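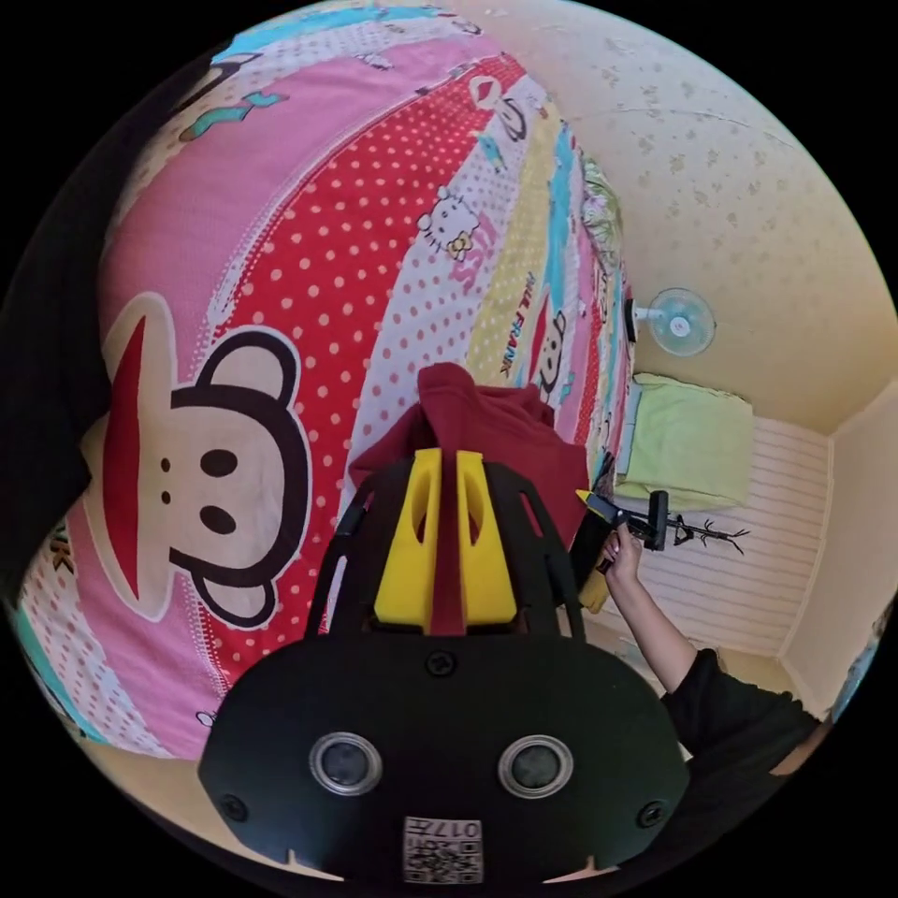 Unit 4: Teaching the gripper, and what happens to the teachers

Course notes, Work and Automation. Ratih Rahman

Read these before the session and bring your marked-up copy of the Nerlow case. We'll spend most of our time on section 3, so don't worry if the first part feels quick.

1. The job itself

The work we're looking at is cloth handling: picking up a sweatshirt or a towel, spreading it, folding it, putting it down somewhere sensible. It's done with a tool in each hand, in ordinary rooms, on ordinary beds. Look at the dark red cloth gathered up over the yellow finger pads, and then at the quilt behind it with its monkey faces and polka dots. I love this about the field! For decades the cloth problem was studied on bare tables under even light, and now the bedding is part of the lesson.

Why is cloth hard? A box has one shape. A sweatshirt has as many shapes as there are ways to drop it, and the shape changes the moment you touch it. People solve this with their fingertips and hardly think about it (try folding a towel with your eyes shut, you'll do fine). Writing that down as rules has never gone well, so the work has moved to showing.

2. Terms you'll need

Demonstration: one complete run of a task by a person, start to finish.
Demonstrator: the person doing it. Some firms say "operator" or "collector." Notice which word your source uses and what pay grade goes with it.
Tacit skill: know-how a worker has but can't easily put into words.
Task drift: slow change in how a job is done when the same person repeats it many times.

3. Case: Nerlow linen services

Nerlow cleans and folds for small hotels. In December it moved 17 of its folders onto demonstration work for two hours of each shift. The first collection target was 3,899 completed folds, in batches of 200.

What changed for the people there is the part I find so interesting. Speed had always been the thing supervisors praised. Under the new arrangement a fast, sloppy fold was thrown out and a slower, steady one was kept, so several of the quickest folders suddenly had the worst numbers. Kalliopi Petkov, a shift lead, rewrote the score sheet after two weeks and put in a line for recoveries, meaning runs where the cloth slips and the folder saves it. Those had been marked as errors. The folders argued they were the best thing they did all day, and she agreed with them.

There were complaints too, and they deserve your attention. Hands and wrists tire differently when you squeeze a handle than when you pinch fabric. Some folders missed talking across the table. And a question came up at every meeting: if my folds train the machine, do I get anything when the machine is used? Nerlow paid a flat bonus. Sorkov, its main rival, pays per accepted run. Neither has settled the matter.

4. For discussion

Who at Nerlow is the expert on a good fold, and did that change between the old score sheet and the new one?

Compare the flat bonus with pay per accepted run. What would each do to the way you worked by the end of a long shift?

Pick a job you've held. Which part would you be happy to demonstrate to a machine, and which part would you want to keep? Half a page, by Mar 27, 2020. Handwritten is fine.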